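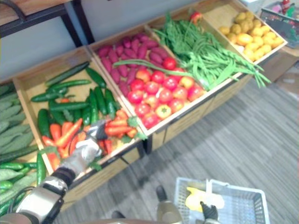 Carrots next to the cucumbers. Goals for the summer.

Istdale Growers Forum > Vegetables > Root Crops

Topic: Carrots in heavy clay – who has pulled it off?

claypot_deb
Posted 13 March 2018

OK, carrot people, I need you! We moved out to the Abernathy side of Istdale last year and I have finally got my own beds after years of tomatoes in buckets. Big excitement. Small problem: the soil is clay you could throw a vase with. Last season I sowed a whole packet of carrots, watered them like babies, and in fall I dug up a collection of orange knuckles. The tops were gorgeous. The bottoms looked like they had been in a fight.

I want straight ones this year. I want the kind you pull up with a bit of green on top and carry around the yard showing people. I also want cucumbers beside them, because we eat a ridiculous number of cucumbers.

Things I'm thinking about:
- digging the bed deep and adding sand
- building up a raised bed on top
- giving up and growing a short variety

What worked for you? I have one bed, 8 feet long, full sun until late afternoon.

rootcellar_90
Re: Carrots in heavy clay

Welcome to the club! Do not add sand. I say this with love. I put bag after bag of sand in my clay the first year and got something you could pave a driveway with. Compost and leaf mold, every fall, as much as you can drag home. It's slow but my bed is on its fifth year now and I can push a trowel in with one hand.

For this year go short. Chantenay types and the little round ones don't care about clay nearly as much. You'll get real carrots and you'll be happy.

marrowfat
Re: Carrots in heavy clay

Going to disagree on the sand. Coarse sand, builder's grade, plus compost, in a trench one spade deep. I've done it on two plots and pulled full-length Nantes both times. Where people go wrong is using a little bit of fine play sand and expecting magic. If you use a lot of the coarse stuff it opens the ground right up.

rootcellar_90
Re: Carrots in heavy clay

marrowfat wrote:
> If you use a lot of the coarse stuff

How much is a lot, though? For an 8 foot bed you'd be hauling a truckload. By then you've built a raised bed out of sand and you might as well have filled it with good soil.

marrowfat
Re: Carrots in heavy clay

It's a trench, you don't have to do the whole bed. One row. Two if you're feeling strong.

pickle_barrel
Re: Carrots in heavy clay

Cucumber person here, so I'll stay out of the sand war :)

Deb, yes, put them together, but think about the shade. If you run the cucumbers up a trellis on the north side, the carrots get their sun and the cukes get their air. Mine go up a piece of old fencing and I pick so many in August that my neighbors stop answering the door. If you let them sprawl they'll be all over your carrots by the Fourth of July and you'll never find anything.

Also they are thirsty, much thirstier than carrots. Put the soaker hose on their side.

And try bitter gourd if you've got a spare end on the trellis! I started growing it two summers ago and I love it. Pale green, bumpy, looks like nothing else in the garden. Slice it thin, salt it, squeeze it, fry it with egg. So good.

claypot_deb
Re: Carrots in heavy clay

Oh, I have been wanting to try bitter gourd. How bitter are we talking? My husband thinks radishes are an adventure.

pickle_barrel
Re: Carrots in heavy clay

Pretty bitter! Pick them young and firm and scrape out the seeds and white stuff. The salting takes the edge off. Start him on one slice.

They need heat more than anything. I start the seeds indoors, nick the shell with nail clippers, soak overnight, and keep the tray at 80 degrees on top of the fridge. Don't even think about putting them outside before June around here. I tried once in mid-May and they just sat there and sulked.

hoe_hum
Re: Carrots in heavy clay

Raised bed. Every time. I don't know why people fight their soil for years when a few boards and a load of topsoil will have you growing straight carrots in one season. Mine is a foot deep and I got 206 carrots out of it last year. Yes, I counted. I was proud.

rootcellar_90
Re: Carrots in heavy clay

That's a great haul, but boards and topsoil aren't free. Leaves are. I got a quote for a delivery to my place last spring and nearly fell over.

hoe_hum
Re: Carrots in heavy clay

I paid almost 90 dollars for everything, boards included, and they were seconds from the lumber yard. Spread that over the years you'll use it. I like leaves too, I just don't want to wait five years for a carrot!

seedy_character
Re: Carrots in heavy clay

Can I throw in something about the sowing? I think half of all forked carrots have nothing to do with clay. It's stones, fresh manure, and crowding. Deb, did you thin them last year?

claypot_deb
Re: Carrots in heavy clay

...Define thin.

seedy_character
Re: Carrots in heavy clay

Ha! OK. When the tops are a couple of inches high, go along with scissors and snip until there are two fingers of space between each one. Snip, don't pull – pulling disturbs the neighbors and the smell brings in the carrot fly. Do it in the evening and water afterward. It feels cruel and you'll get over it.

For germination in clay, the big trouble is the crust. Rain, sun, and the surface sets like a plate and the seedlings can't get through. I make a shallow groove, sow into that, and cover with sifted compost instead of soil. Then I lay a board over the row and peek every day. The second you see green, the board comes off.

Varieties: I had a terrific year with one called Stimis from the Irnarari seed swap. Short, blunt, very sweet, doesn't mind lumpy ground. I have some left and will happily mail you a pinch.

marrowfat
Re: Carrots in heavy clay

The board trick is excellent, I do that too. See, we can agree on things.

I grew Stimis as well and thought it was a bit bland, to be fair. Lovely shape. Might have been my watering.

seedy_character
Re: Carrots in heavy clay

Bland! Did you leave them in until after a frost? They sweeten up so much. I don't touch mine until the mornings are white.

marrowfat
Re: Carrots in heavy clay

I did not. I get impatient and eat them in August. Will hold back a few this time and report.

claypot_deb
Re: Carrots in heavy clay

You are all wonderful. Here's where I've landed, shout if it's a terrible idea:

Half the bed gets boards and new soil, for a long variety. The other half stays as it is, with a ton of compost and leaf mold, and gets Stimis (yes please to the seeds, seedy_character, I'll message you). Trellis along the north side with cucumbers, and one bitter gourd at the end for bravery. Scissors are already hanging in the shed.

No sand this year. Sorry, marrowfat!

marrowfat
Re: Carrots in heavy clay

I'll live. Do one little trench for me next year.

pickle_barrel
Re: Carrots in heavy clay

Love this plan! Two cucumber plants, Deb, maybe three. I know it doesn't sound like enough. Please trust me.

claypot_deb
Re: Carrots in heavy clay

I already bought six.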